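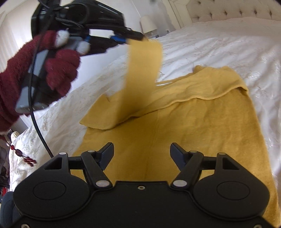

Last changed: 2021-09-03 by Toàn Trịnh

Project report, part two: what we need to buy and what we can put off

When we wrote our proposal in March, we thought the budget would be the easy chapter. We had 3890 dollars from the department, a list of parts, and a plan to gather folding examples by working hand-held grippers in ordinary bedrooms and letting the arm learn from them later on. It has taken us three drafts to get the numbers to sit still, and I would like to thank everyone who read the first two so patiently.

The biggest line is the grippers. Folding a garment takes two hands, so everything has to be bought as a pair, and a pair of the Zunmont units with cables comes to 1612 dollars. We looked long and hard at the cheaper Chala kit – it is a lovely little thing, and the people there answered all our emails – but its jaws open less than we wanted for a folded hem. Spare finger pads are on the list too, and so are gloves for whoever is holding the handles.

Then there are the clothes. We had put down 50 dollars for secondhand shirts and tops and have now raised that to 100, mostly so we can have more colors. Mustard yellow on a white bedspread is easy to pick out, but white on white is something we need to plan for as well, and satin has shiny wrinkles that we would like in the set.

Storage is still open. Wodia has quoted us for two drives and we are waiting on a second price from Nurkesance before we decide. The arm itself we will borrow from the teaching lab for the spring, so it costs us only the mounting plate and a good deal of politeness with the booking sheet.

Whatever is left after the drives goes to replacement cables.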